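Sondcombe Kitchen Words

A word list of what people call the things in their kitchen drawers

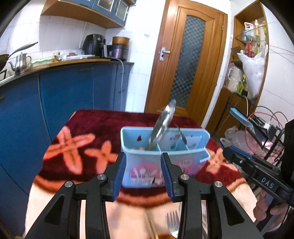 I started collecting these because my family can't agree on what to call an egg flip, and then it got a bit out of hand. The list now has 1267 entries, gathered from 73 households in and near Sondcombe, plus a few from cousins over in Jerska (marked J, so you can filter them out if you're a purist).

What's in it

words.csv – one row per word, with the object, the household number and a notes column
spellings.txt – my best guesses where people had never written the word down before!

Each row has a rough age bracket for the speaker. I left out names and street addresses, and please don't go trying to work out who said "the flippy bugger".

Known problems

Tongs are over-represented. I got keen and asked everyone about tongs for the whole of November. Colour words are a mess too, and rows 300 to 400 still need their plurals checked – I'll get to it.

Licence

Use it for whatever you like, but mention the Jurar word list if you publish. Corrections are very welcome, especially from grandmas.

Last updated 13 February 2022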